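Home Contents Previous section Next section Print

4.2 Handling of dark cloth during sorting and mending

Dark fabrics took up a larger share of the work than we had planned for. Of the 2727 pieces logged at the Timus repair room between December and the end of the study, over 300 were black or navy and had to be sorted by touch as much as by color. Workers told us that black and navy are easy to confuse once a piece has been bunched or folded, and that the mistake is usually noticed at the mending table, when the wrong thread is already in the needle.

The room has no fixed rule for where dark pieces are sorted. Most people carried them to the window. Some did so for every piece, others only when they were unsure. Ceiling lights were on throughout, but they were mounted behind the workers and threw shadows over the table. We did not measure light levels and can report only what people did.

Thick cloth brought a second difficulty. A thin shirt can be laid flat and checked for holes in a single pass. Thick black cloth tends to fall back into folds, and a hole inside a fold is easily missed. Workers dealt with this in two ways: they either held the piece up and let it hang, or folded it into a bundle and opened it again one layer at a time. The second way was slower but left the table free for other work. Figure 5 has black and navy cloth side by side near a window, the black partly folded over and partly hanging.

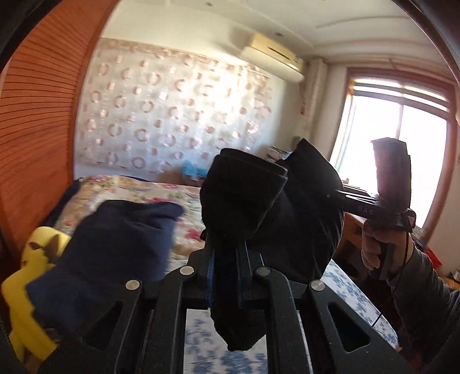 Figure 5. Black and navy cloth near a window, with a bright yellow item at the left.

Theano Karras objected to our first draft of this section on the ground that it made color the main problem, when in her view weight mattered more. A heavy piece pulls on its own seams when it is held up, she said, and a small tear can grow while a person is still looking for it. She asked that heavy pieces be checked on the table whatever their color. We have kept our account of color as it stood, but her point agrees with our notes, in which heavy pieces were sent back for a second check more often than light ones.

Bright pieces were rarely confused with anything else. Several workers kept one next to the dark pile as a marker, so that the end of the pile could be found without looking up. This habit was not part of the Zumis sorting guide that the room had been given, and it was not taught to new workers. It seems to have been picked up at the table.

Thread was kept in the drawer under each worker's place - black at the front, navy behind it. In the second half of the study the Mudaliar room, which shared our log sheets, moved its navy thread to a separate drawer. Divya Varghese went through the sheets from both rooms and found fewer thread changes noted at Mudaliar after the move. The two rooms did not receive the same mix of clothing, and we do not treat the difference as a result. Section 4.3 turns to buttons and zippers, which were logged on separate sheets.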